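Old novel about a lady doctor, mill town, two endings?? Help me pin down the edition
Books & Reading > Older Fiction > Identify or discuss

Posted by Neusa Pacheco
December 17, 2018

Hi all, long post, sorry in advance. My book group picked The Physician of Burkik for our next meeting and I'm the one who has to lead the talk, and I've run into a problem I can't sort out by myself.

If you haven't read it, the story follows Honor Cavalcanti, who comes home from medical school to a mill town where the only doctor is her late father's old partner. He won't let her near his patients. The mill girls come to her anyway, at the back door, mostly at night, and for the first half of the book that's really all that happens, one case after another. I loved that part! There's a chapter where she sits up with a weaver's baby and argues with the grandmother about opening a window, and I'd read a whole book of just that.

Then comes the fever, and the old doctor gets sick, and Honor takes over everything. And then the ending. In my copy she turns down the mill owner's son, buys the old doctor's horse and buggy and drives off to see a patient. Last line, something like "the mare knew the way." Great. I shut the book happy.

Except my sister read it too, and she called me up furious that Honor gets married. I told her she'd skipped a page. She had not skipped a page. She read it to me over the phone. In hers there's a wedding, and the practice goes to a nephew, and Honor keeps a medicine chest "for the neighbors." I was in the bedroom with clean clothes all over the place and I had to sit down. 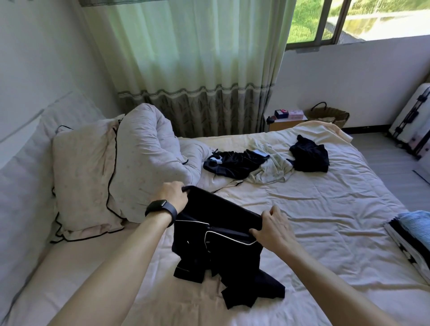
Laundry day, still going

So now I've got two books with one title. Mine is a paperback reprint from a small outfit called Plorier, 506 pages, with tiny print and a picture of a spinning wheel on the front (there is no spinning wheel in the story, it's a mill). My sister's is an old brown hardback from a church sale with the title page torn out. Her page numbers stop a good bit before mine do, but the type is a different size so I don't know that it means much.

What I'd like to know is which ending the author wrote first. Did a publisher make her change it? I've looked in the front of mine and there's a note that says "text follows the serial," and that's the whole note. It doesn't say which serial or what year or anything.

The other thing, and this may be a silly one, is whether I should tell the group about it before they read. There are people in there who bought used copies wherever they could find them, so we may end up with both kinds in the room. Part of me wants to keep my mouth shut and watch what happens. My husband says that's mean. I was still going back and forth on it when I got to the sweaters.

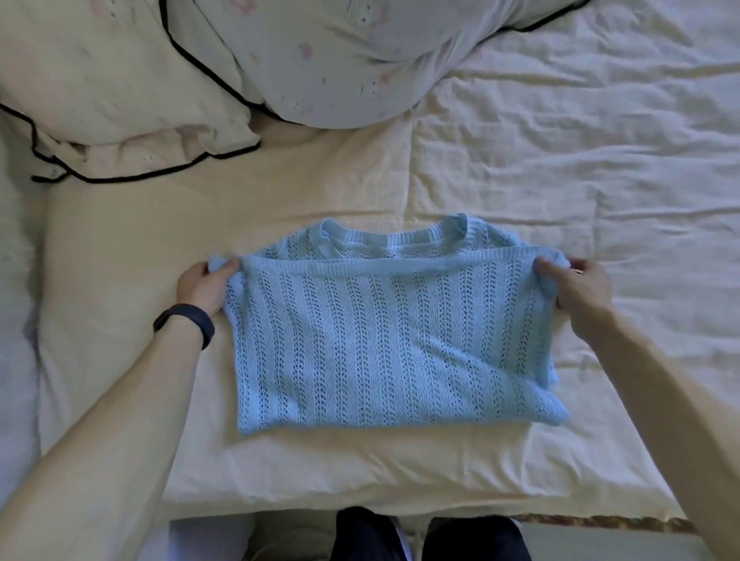

Is there a quick way to tell the two versions apart without reading the end?
Look at the chapter where the fever starts. If it opens with the mill bell, it's the serial text, and if it opens with a letter from the nephew, it's the one with the wedding.

(I got that much from a bookseller, Adalberto Coutinho, who was very kind on the phone, but he'd only ever handled the two and couldn't say which came first. I'm putting it in here so whoever answers doesn't have to start from zero.)

Anyway, if somebody has read both, or knows anything about the author beyond the one paragraph on the back of the paperback, I'd be so grateful. I've gotten fond of her. I don't think she was a great writer, the speeches go on forever, and the mill owner might as well have a mustache to twirl. But the sickroom parts feel like she'd been in those rooms.

Lucimara Bastos

I wrote a paper on this book a long time ago for a night class, so take this as coming from someone with a box of old notes and nothing more official than that.

The serial came first. It ran in a women's monthly in 24 parts, and it ended the way your paperback ends, with the buggy. The hardback came out the following September with the wedding in it. So your reprint people went back to the magazine and your sister has the book as most readers knew it.

As for why it changed, I don't have a letter or anything that says so flat out. The usual guess is that the publisher wanted a wedding for the gift trade. I believed that for years. Then I read them side by side, and I noticed that the nephew isn't only stuck on at the end. He gets mentioned early, in the scene with the will, and he has lines during the fever. That's a lot of work to go to if you're only pleasing a publisher. I think she may have been talked into it and then gotten interested – writers do that. She had nieces and nephews and no children herself, and the boy is one of the few people in the book who sounds like a real person when he talks.

I'd also say the wedding version is sadder than your sister is giving it credit for. Have her read the medicine chest bit again, slowly. Honor polishes the bottles. There's no mention of her opening one. I used to think that was just a nice homey touch, and then one year I read it right after my mother sold her sewing shop, and I had to put the book down and go for a walk.

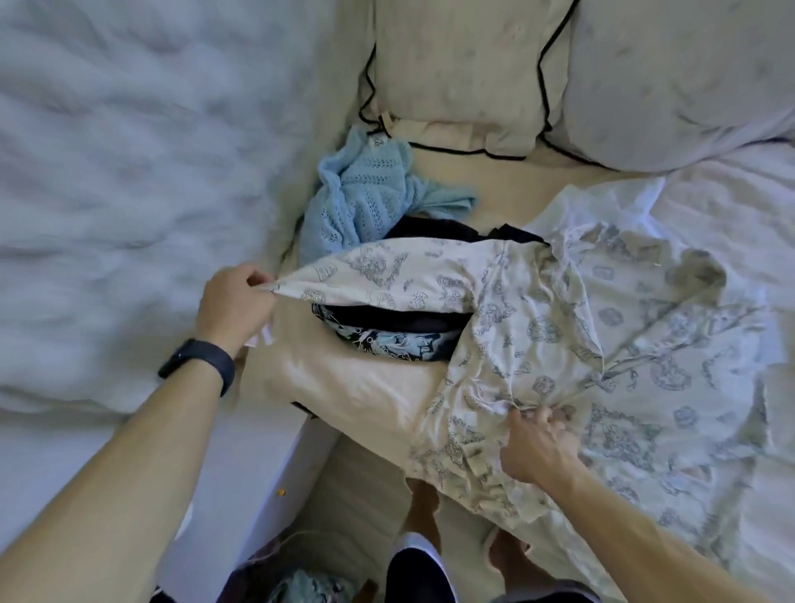 And the window comes back, too. Remember the argument with the grandmother over the baby? In the hardback the very last paragraph has Honor asking her husband if they might have the window open, and he says it's cold out, and she says yes, so it is. That's the end. I don't see how you read that as a happy wedding. My teacher did, and gave me a B.

On telling your group: I'd tell them. Ask everybody to check the fever chapter before they come and write down which one they have, then let each side tell the ending to the other. We did that with a different book once and it filled two hours without anybody looking at the clock. If you keep it secret, you'll spend the first half of the meeting with people saying "what are you talking about" at each other.

One thing I'd check if I were you is whether your paperback has the chapter with the traveling lecturer. The serial has it and the hardback dropped it. It's long and preachy, and I can see why it went, but it's the only place where Honor talks about what medical school was like for her, with the men stamping their feet when she walked in. If Plorier left it out they didn't really follow the serial, whatever the note says.

Genivaldo Dantas

Never heard of it but my wife has a shelf of these. Most of them get married at the end. Does the horse have a name? I'd rather have a buggy than what I've got, a Honda with 2 good doors. Good luck with your meeting.

Khrystyna-Mariia Prokopenko

Adding to what Lucimara said. I have the hardback with the title page still in it, and there's a dedication "to the one who opened the door," which I've seen people take to mean a teacher or an older woman doctor. It might be worth reading out to the group, seeing how the mill girls always come in at the back.

I don't agree about the nephew, though. I think he's a bore. And I'm not sure the early mention of him in the will scene is new to the book. I remember it from the serial too, but I only had the serial on loan from the library for a weekend, and it was a bad copy with pages missing, so I could be mixing them up. Lucimara, do you still have your notes on that chapter? If he was there from the start then she may have been planning the wedding all along, and the buggy was the change.

Neusa, if you don't have the lecturer chapter, write back and I'll see what I can do about typing up the part with the foot stamping. I paid 50 cents for my copy and it's falling apart, but it's not missing anything. Oh, and the mare is called Duchess in mine, for Genivaldo.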